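4. The Dundden Figures Reconsidered

Accounts of the rising at Dundden nearly all repeat that 1,000 men marched on the town in June and that the garrison opened its gates without a fight. The number is suspiciously round. It appears first in the Friesen broadsheet, whose printer had never been near the valley and who supported the rebel cause, and later writers copied it without saying so.

The garrison's ration book gives a much smaller force. Rebels who took the town were fed from its stores, and the book lists 221 extra portions on the first night. Some men surely ate elsewhere, and a clerk working under new masters may have kept poor records. Even so, it is hard to stretch this to 500, the figure preferred in the Hindis regimental history, and that book had its own motive: its officers had to explain a surrender.

The claim that the gates were opened freely is no stronger. It rests on 5 letters, of which three are in the same hand and two share whole sentences. I treat them as one witness at best.

The two sets of letters were compared at the Stusarico conservation laboratory, where the paper and ink were also examined. 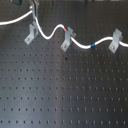
Figure 3. Optical breadboard with white cable.

The ink results do not settle the date. They are consistent with the year of the rising, but also with any of the next thirty, and the pension claims that made such letters worth money fall inside that span. Earlier studies passed over this point quickly. Until a letter turns up with a known chain of owners, the peaceful surrender should be cited as a story told by the winners.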